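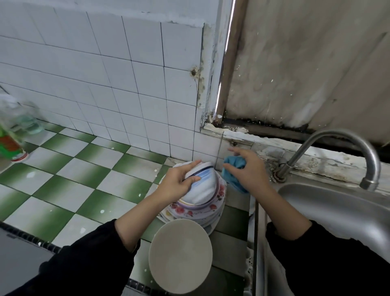
*Photo: Kiri Tomoana*

**Back corner, front of mind**

I've been meaning to write about the kitchen at the Podholm house for weeks, and Monday's big clean finally gave me the push. If you've only ever been in for tea you may not know the corner behind the sink. Well -- it's where the wall tiles meet the window frame, and it has been collecting grime since long before any of us had a key!

The plates come first. You can't get a cloth into that corner without moving them, so we wash the lot, stack them by the wall and put the bowls on top upside down (the white one with the blue band is my favorite, and so is the plate with the pink and red flowers, so please be gentle). Then it's a blue cloth, warm water and a squirt of dish soap, pushed right up into the angle with your fingertips. Dark grout hides a lot. The green and white checks on the counter don't hide anything.

The mold on the panel by the window is a bigger job. Corey Treloar is bringing a stiff brush and a proper mold cleaner next time, and he wants the window open the whole while, so wear a sweater. Khang Trương will look at the rusty hole in the wall and the fitting under the faucet. He thinks 20 dollars' worth of parts and a tube of sealant will sort out both. We have 70 left in the repair jar, so go for it, Khang.

I could use 2 more people for the window side. Old clothes, your own gloves if you're fussy about fit -- and I'll have soup on by noon. Text me or catch Damián Olvera at the Nonby table.

-- Angus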